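Lobby lounge at Clutthorpe gets its first proper tidy-up since March

Clutthorpe, 1 Sep 2018

I've been managing the front lobby at Clutthorpe for long enough to know how it goes. You put out a comfy seat, someone leaves a cup, someone else leaves a keyboard, and before long you can't find a spot for your own sandwich. So I'm pretty chuffed to announce the Clear Lobby Hour, which starts this month and is open to every tenant in the building, from Hakim upstairs to the Asmont crew on the ground floor.

It's dead simple. Once a week we put the cushions back, gather up the booklets, return stray bits and bobs to their owners and give the plants a drink (they've been very patient with us). Half-finished water bottles are my personal bugbear, so there's a labelled shelf for those now, and anything left on it overnight goes on the garden beds and then in the recycling. 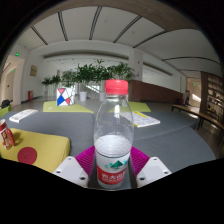
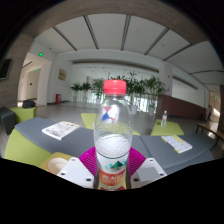 We asked tenants what they wanted from the space and got 119 replies, which floored me! Most people love the colours and want them left well alone. What they'd like is somewhere to put a laptop down. Skorkska, who look after our furniture, will be in to clean the upholstery and check the tables, and they reckon we can seat up to 81 people once the layout's sorted.

If you've lost something, come and see me at the desk before you buy a new one. I've got a drawer full of chargers and one very nice umbrella.

Tenants can put their names down for a Clear Lobby Hour at reception. Bring a mate, the tea's on us.

Media and tenant enquiries: Joelle Hamdan, Lobby Manager, Clutthorpe, at the front desk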